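How do people buy a robot?

Kids' Corner › Big Machines › Money Stuff

You can buy a bike in one afternoon. A robot arm? Way longer. Months, sometimes. Lots of lists. Lots of maybe.

First question. What's the job? Not "something cool." A real job. Pick up small things, put them down in the right spot. Say it in one sentence or don't go shopping yet.

Next, try it on a computer. Computer people call this a simulation, kind of like a video game of the robot. No real metal. Drop a die in the game and you can't lose it under the fridge. Dice are good practise because they're small and all the sides are flat. 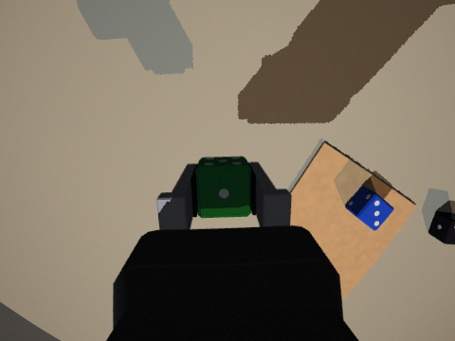
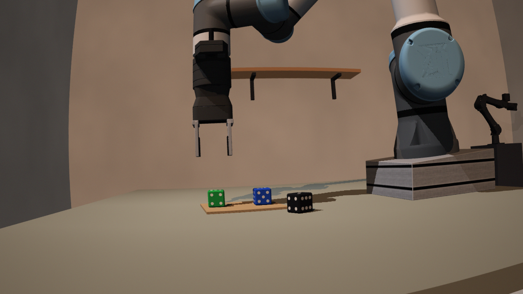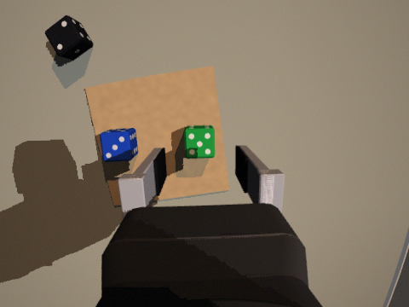 Drawn by a computer, all three. Same dice colors each time: green, blue, black.

Words by the Machines Editor, Buner Kids' Pages
20/02/2026

OK so now money. Let's pretend a school club called Dritura has 4000 dollars saved up. Sounds like a ton! But watch.

The arm is one price. The gripper (the fingers) can be another price. Ask! Some shops sell them together, some don't. Then the table it bolts to. Cables. A computer to boss it around. Somebody to teach the grown-ups how to use it. Shipping, which for heavy stuff is ouch.

Dritura's club asks two shops, Nurier and Hägglund. Nurier's arm costs less. But the gripper is extra, 1065 dollars. Hägglund puts the gripper in the price but delivery isn't till June. Hmm. Which one? Depends when you need it. Add up the WHOLE list for each shop, then look again.

Don't forget size. How far does the arm reach? What's the heaviest thing it can lift? How wide do the fingers open? If your thing is wider than that, no deal, wrong gripper. Measure the thing. Measure the door too, the box has to get in the room.

And save some for later. Parts wear out. Finger pads, cables. The club puts 50 dollars a month in a jar for repairs and doesnt touch it.

Try it at home, with paper:
Pick a job for your robot.
Draw the gripper. How wide does it open?
Write down everything you'd have to buy, even the boring stuff like screws.
Make up a price for each. Add.
Too much? Cross out something you can wait for. Not the safety stuff. Safety stuff stays.

Show a grown-up your list and see if they spot anything missing. Ours forgot the extension cord.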